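**To:** Hesbridge Robotics Club list
**From:** Lina Nasrallah
**Date:** 3 April 2020
**Subject:** Re: Towel task – which grip point?

Erdal Erdem wrote:

> We have 2124 folding demos so far and the towel ones are the messiest. Half of us start from a corner and half from the middle of an edge. Can we settle on one before I start the next training run? Also, do both grippers have to be in view from the beginning?

Erdal,

Corner, please. Recep and I went through the towel set last night and the corner starts are much easier to label. Edge starts can stay in the data but tag them "edge" so Ratih can filter them out.

On the second question, yes. Bring the second gripper up to the towel before you lift. If it comes in late, the sync check flags the demo and I have to look at it by hand.

Other things:

- Keep each towel demo to one fold. Trousers are a separate task – don't mix them.
- Upload to the Skanmont folder in batches of 500 or fewer.
- Ertuğrul has 2 spare sets of fingers if yours are worn.

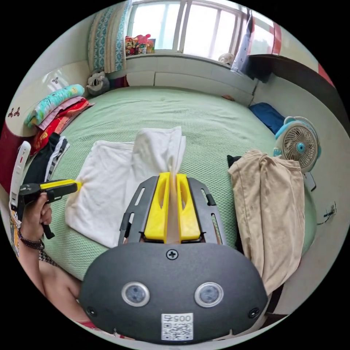 *Towel task, corner pinched and raised, second gripper at left.*

The corner should be gathered between both fingers like that. If you only have the hem, let go and take it again.

The report draft is due in May. Recep is writing the data section and still needs your notes on labeling.

Lina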